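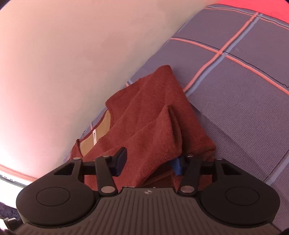 How to Fold a Bulky Sweater on a Bed

Folding tutorials are always filmed on a big white table by someone with no other furniture. I fold on the bed, like most people I know, and a bed is a soft, slightly sloping surface that wants to keep your laundry. This is the method I ended up with after one winter of knitwear falling out of the closet onto my head.

It suits anything thick: sweaters, fuzzy pullovers, the heavy long-sleeved thing you wear from October until the neighbors start grilling. You need the sweater, a made bed and two minutes. The first one will take ten.

Before you start

Make the bed. I know. But a sweater folded on top of a rumpled comforter comes out with the comforter's opinions pressed into it. Pull the bedspread tight at the corners and smooth it with your forearm. If yours is plaid, you have been handed a free ruler: line the sweater up with one of the stripes and you can see at once when a side is wandering off.

Empty your laundry onto a chair, or at least the far end of the bed. You want a clear patch about as wide as the sweater with its arms out.

Step 1. Find the neck

A thick sweater dumped out of a basket has no obvious top. Don't start pulling at sleeves, which only makes a bigger knot. Look for the care label. On many sweaters it's sewn inside the back of the neck, often on a strip of lining in a different color, and a scrap of white is easy to spot in a heap of rust-red knit. Once you have the label, you have the collar, and the rest has to be attached to it somewhere. (If your label is down in the side seam, my condolences. Look for the ribbing.)

Step 2. Lay it out loosely

Put the neck at the far side of the bed and let the body fall toward you. Reach into the sleeves and pull out any part that's inside out. Don't stretch anything yet. You are only trying to get it to look like a garment again.

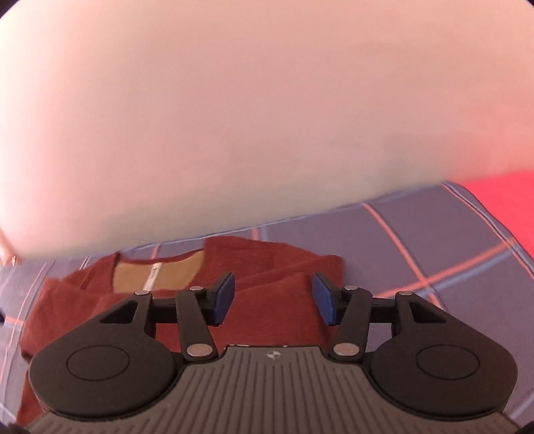
Step 3. Pinch and lift the creases

Wherever the fabric has doubled under itself, pinch the ridge, lift it an inch or so, and set it down flat. Dragging your palm across a fuzzy knit just pushes the wrinkle to the next county. Work from the collar to the hem.

Step 4. Flip it face down

Take it by the shoulders and turn it over. Smooth the back from the middle outward.

Step 5. Sides and sleeves

Fold one side in to the middle of the back, then lay that sleeve straight down along the fold. Repeat on the other side. You should have a long rectangle. A long trapezoid is also acceptable on a Thursday.

Step 6. Fold up from the hem

Bring the hem up a third of the way, then fold again to the collar. Turn the whole bundle over. Very thick sweaters prefer one fold in half, and there's no point arguing with them.

Where to put it

Flat on a shelf or in a drawer, heaviest at the bottom. Hangers give knitwear shoulders it didn't ask for. My friend Tamer Akl rolls his and stands them up in a drawer like burritos, and they look fine, so do that if you have deep drawers and his kind of patience.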